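微波炉清洁:网上那些偏方,哪些值得照做

家电清洁的教程我看了不少,看到最后总有一种感觉:写的人自己没擦过几次。柠檬、白醋、小苏打轮番上阵,步骤写得像做法事,真正要紧的几个地方反倒一笔带过。这一篇按我自己的做法写,能省的步骤都省了,有疑问的地方我会直接说有疑问。

适用的机型是最普通的那种台式微波炉,右边一条控制面板,最下面一个开门按钮,门向左开。嵌入式和带烤管的蒸烤一体机不在讨论范围里,那些请翻说明书。

一、动手之前

先准备:一只能进微波炉的大碗,两块旧棉布(超细纤维的也行,没必要专门买),一支软毛旧牙刷,一点洗洁精,清水。就这些。有人推荐 Griner 的微波炉专用泡沫,我买过一瓶,喷进去香味很重,擦两遍还觉得滑手,后来又用清水擦了三遍。省没省事,各位自己算。

把炉子从墙边挪出来一点,让后面和两侧都够得着。然后把门完全打开,先看,别急着擦。多数人一开门就盯着转盘,其实脏得最顽固的地方往往在别处:内壁顶上、门的内侧,还有前框上插门钩的那两个小孔。

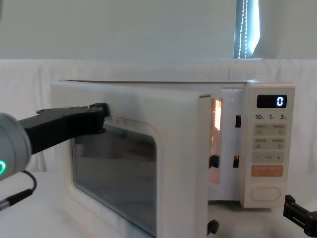
门打开后,先看门边的两个黑色门钩和前框上对应的插孔。

门钩这个位置要特别说一句。它和安全联锁有关,门没扣好,炉子不应该启动。插孔里如果积了油垢和面包屑,关门的手感会发涩。清理的时候只用拧得很干的布角,或者干的牙刷轻轻扫,不要往孔里喷任何液体,也不要拿牙签、螺丝刀去捅。我见过有教程让人用棉签蘸酒精伸进去转圈,我不赞成,棉絮留在里面比油垢还麻烦。

二、蒸汽那一步到底有没有用

有用,但没有传说中那么神。

做法很简单:大碗里倒半碗水,放一根木筷子进去,防止水过热之后突然沸腾。高火加热到玻璃上起雾,停下来,门别开,闷一会儿。水汽会把干掉的汤汁泡软,这就是它的全部作用。

至于放不放柠檬,我做过一个很不严谨的对比,一次放,一次不放,间隔差不多,脏的程度也差不多。擦起来没有区别,味道确实好闻一点。白醋也一样,除味有点效果,代价是厨房里先酸半个晚上。有一篇转得很广的文章说柠檬蒸汽能“分解百分之百的油脂”,我很想知道这个100是怎么量出来的。

另外,碗拿出来的时候要戴隔热手套,水可能很烫。这句话教程里常常排在最后,我觉得应该排在前面。

三、擦内腔

断电再擦,拔插头,别只按停止键。

1. 转盘和转盘下的滚轮圈如果有,先取出来,放水槽里用洗洁精洗,晾着。
2. 内壁从顶上往下擦。顺序反过来,顶上的脏水会滴到刚擦好的底板上。
3. 侧壁上那块盖着波导口的薄片只能轻轻抹。它多半是云母片,怕水怕刮,用力一抠就缺角。已经焦黑或者破了就别擦了,换一片,并且在换好之前不要开机。
4. 最后用清水布再走一遍,把洗洁精带走。

百洁布粗糙的那一面、钢丝球,一律不要碰内壁。涂层刮破以后会生锈,严重的会打火。网上有人说“轻轻用钢丝球没关系”,怎么算轻,没人说得清。

四、门和外壳

内腔擦得再干净,外面一层油膜,看着还是旧的。浅色机身尤其明显,奶白色的塑料沾了油烟会慢慢发黄,到那一步擦也擦不回来。
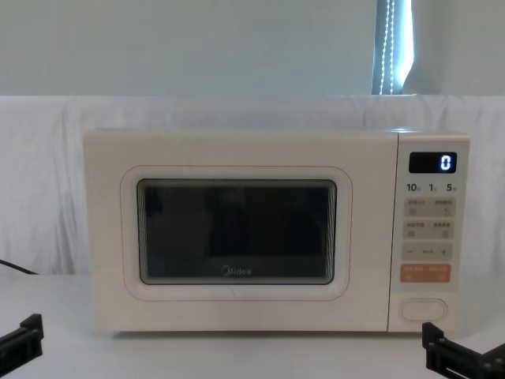
文字:Agathe Coste Trellik 家务笔记 · 十一月更新

外壳的办法是少量多次。布上点一滴洗洁精,沾水拧干,顺着一个方向擦,再用清水布收一遍。液体喷在布上,别对着机器喷,尤其是面板一侧,按键的边沿和显示屏四周都有可能进水。

观察窗是深色玻璃,擦完容易留一道一道的水痕,开灯一照全出来了。我的做法是最后拿干布快速打一遍圈。有人用报纸,说油墨能增亮,我试过,黑印子倒是蹭到了浅色的门框上,又花时间去擦门框。玻璃清洁剂可以用,不过普通清水加干布已经够了,这一项不值得额外花钱。

窗上的品牌字样和面板上的印字不要用酒精反复擦。小字最不耐磨,“10”“1”这样的快捷时间标记一旦淡掉,家里老人就得靠猜。

我自己那台用久了,面板上最先花的是启动键,因为每天都按,按的时候手上还常带着油。按键上的污垢用拧干的布按压,停几秒,再轻轻提起来,比来回搓温和得多。这时候插头应该还是拔着的,顺便也免得误启动,空转对炉子没有好处。

五、顶面、背面和电源线

顶面是全机最容易被忽略的一块。许多人把它当置物架,纸巾、保鲜膜、半袋挂面都往上堆,底下压着一层灰。机身哪里有散热口,哪里就不能堵,各机型开口的位置不一样,看说明书上的安装距离为准。
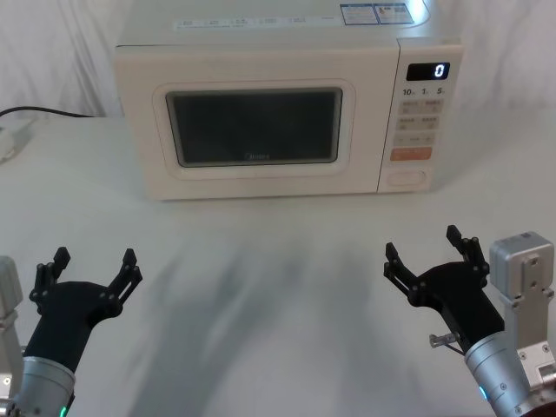

贴纸我主张留着。上面要是印着型号、功率或安全提示,报修的时候都用得上,揭了还会剩一圈胶,比贴纸本身难看。贴纸周围用干布擦,沾了水它会起边。如果实在想揭,先拿手机拍清楚再动手。

Dretura 出过一种号称不伤塑料的除胶剂,我在一只旧收纳盒上试过,胶是掉了,塑料也跟着失去了光泽。也许是我停留时间太长,说明上只写了“稍候”,稍候是多久,没有写。浅色机身上我不会冒这个险。

电源线用干布从头捋到尾,看看有没有发硬、开裂或者压痕。插头两侧的灰也擦掉。微波炉功率不小,和电饭煲、电水壶挤在一个插线板上,我一直不赞成,哪怕插线板的包装上写着多大的承载。线不要压在机身底下,也不要让它垂在台面边上。

六、擦完以后

门敞着晾一会儿,内腔干透再关。刚擦完就关门,闷出来的潮气味会让人以为没擦干净,然后又去买除味盒。

转盘装回去之后用手转一圈,卡不卡一试便知。插上电,时钟如果归零,按说明书重新设,不设也不影响加热。放一杯水加热一分钟,听听声音,看看门扣得紧不紧。门关上以后轻轻拉一下,要是有明显的松动,就别再用了,送修。微波泄漏的民间测法,什么把手机放进去拨号,我不推荐,手机能不能响说明不了门封是否合格。

至于多久清洁一次,有人说每周,有人说每月,都给得斩钉截铁。我家的规矩是溅了当天擦,蒸汽那一套看见顶上有点子了才做。加热带汤的东西盖个盖子,比什么清洁剂都管用,盖子留条缝透气就行。
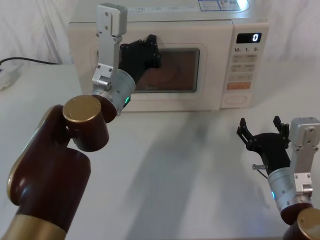

Chevalier 留言说,他不同意“柠檬没用”这一条。他家常热咖喱,内壁有一层黄印,清水蒸了两回没动静,切了半个柠檬放进去,再蒸一回就擦下来了。他也承认,那已经是第三回,换成清水说不定也能擦掉。另外他问,门封那一圈的黄印有没有办法。

门封的黄印,我的回答是看材质。表面的油渍用洗洁精布敷两三分钟,擦得掉;渗进塑料里的颜色,我没有找到可靠的办法。小苏打糊我试过一次,颜色浅了一点点,缝里却塞进了白粉,清了很久。您要试的话,糊调稠一些,只涂在平面上,避开门钩和缝隙,擦完用清水布多走几遍。

至于咖喱那一层,下回不妨先蒸三回清水,柠檬留着泡茶。要是第三回还擦不动,麻烦再来留言,我把那一条改掉。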